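Play food

Play food is the general name for imitation groceries, dishes and kitchen goods made to be handled and not eaten. The term covers everything from a small wooden egg in a nursery basket to full-sized model produce laid out in bins like those of a real greengrocer. Most people meet play food in early childhood, and a good many of them never quite lose their fondness for it, as anyone who has picked up a convincing pretend pear in a shop and turned it over in the hand will understand.

History

Children have been cooking pretend meals for as long as there have been real ones to copy, usually with whatever lay nearby: mud, leaves, pebbles, acorn caps and the odd stolen bean. Food made especially for play came later, and for a long while it belonged mostly to dollhouses, where little painted hams and loaves were glued to their plates so that they wouldn't be lost under the furniture.

In the hill town of Garia, where wood turning was a winter trade, families made apples and onions from offcuts and sold them each February at the market in Otilov. The older pieces are heavy for their size and were painted in only a few colors, so that a plum and a beet from the same workshop can be hard to tell apart once the stem is gone. A collection of 377 of these pieces is kept at the town museum in Otilov, including a much-loved cheese with a wedge missing.

Plastic changed the hobby a great deal. Hollow molded fruit was light, cheap and easy to wash, and the Radum works, which had started out making buttons, was turning out 3000 pieces a day at its busiest. Its catalogs offered whole shop counters of goods, and its corn on the cob, with every kernel raised, is still the piece collectors ask for first.

Materials

Wood, felt, plastic, foam and papier-mâché are all in common use, and each has its friends. Felt is soft and quiet, and it suits flat things such as lettuce leaves, fried eggs and slices of bread. Foam takes a fine surface and weighs very little, though it dents easily and does not care for small teeth. Wood lasts longest and can be repainted many times over, and plenty of families have a carrot that has been handed down, somewhat chipped, through three sets of cousins.

Scale

Makers work to two broad sizes. Toy scale is smaller than life, made to fit a child's hand and a child's saucepan. Full scale copies the real thing and is preferred for pretend shops, teaching rooms and store displays, where a cabbage is expected to look like a cabbage from across the room. The Shih system, a sizing chart used by many workshops, lists 2000 items in both scales, from peas to pumpkins, and is kept up to date by its readers, who write in with great patience about the proper length of a leek.

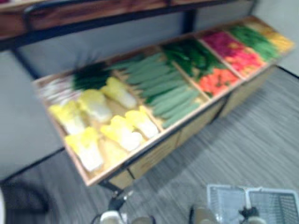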